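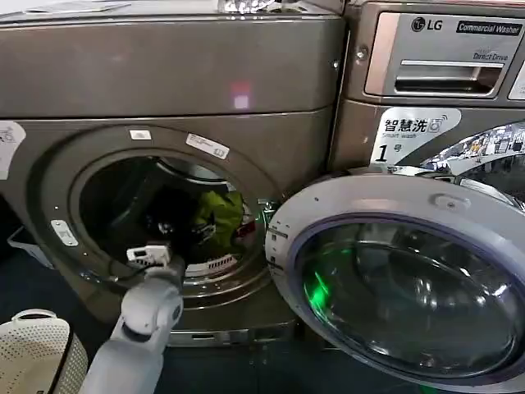 Laundry in the drum of a front-loading washing machine.

Siqueira's only public laundromat is putting its prices up in January, and the town has taken the news about as well as you'd expect. A standard wash at Vivby goes up to $8, while the small dryers stay at $3 for a cycle that regulars say has never fully dried a pair of jeans.

Owner Roland Cropper blames water rates, power bills and other people's pockets.
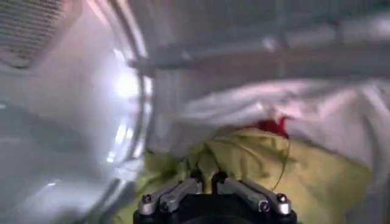

He pulled 81 odd socks out of the lost property tub last month, along with a set of keys and a mouthguard in a colour he declined to name. Anything unclaimed by the end of January goes to the op shop on Bronov Street, which has asked him — politely — to keep the mouthguard.
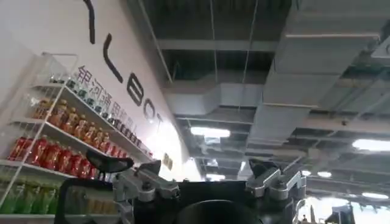

A petition against the rise has gathered 107 signatures, a fair few in the same handwriting. Cropper says he has read it and will leave it on the folding bench for anyone who still wants to sign. Doors open at 6 am as usual. Bring coins, as the change machine is still waiting on a part.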